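4 min read

Table setters wanted, Kurkau workshop, February start

Prultley is looking for people to lay and clear small table settings. Trays, mats, coasters, cups, that kind of thing. Part time, paid, seated or standing, your pick. No degree, no experience needed. Steady hands and a bit of patience, yes.
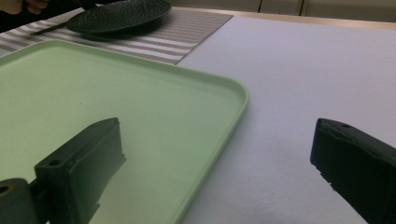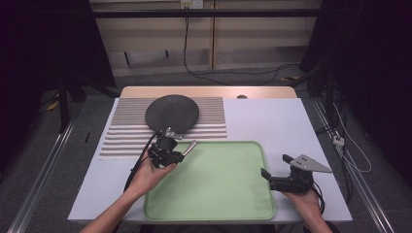 The pale green tray, empty, at the table. Striped mat is behind it in the second picture.

What you'd do
Put things on the tray, take them off, put them back where the sheet says. Then again with a diffrent sheet. Straighten the mat. Wipe down the tray between rounds. Each round is short, 70 seconds or so, and you do a lot of them. Target is 800 rounds over the whole placement, spread out, nobody is racing you.

Hours
Shifts are four hours, mornings from 8:30 or afternoons from 1. Three shifts a week minimum, more if you want them. We have 24 places in this batch and nearly half are gone to people from the last one.

Pay
$26 an hour, training included. Paid every two weeks. Bus fare back if you come in from Dolan, keep your tickets.

You should
- be 18 or over
- be OK doing the same small task many times
- have use of both hands, comfortable with light objects
- read simple instructions in English
- be able to stick with it for six weeks

Left handed people very welcome, we are short on them. Glasses fine. Short sleeves or sleeves you can push up please, and leave rings and bracelets at home.

Not sure if it's for you? Come try a half hour first, we pay for that too.

To apply
Send a few lines to the Ronent desk at the Kurkau workshop, or drop in before noon and ask at the front. Say which shifts you can do and when you could start. No resume neccessary. We answer everyone, usually inside a week. If you applied last time and didn't get a place, apply again, we didn't keep the old list.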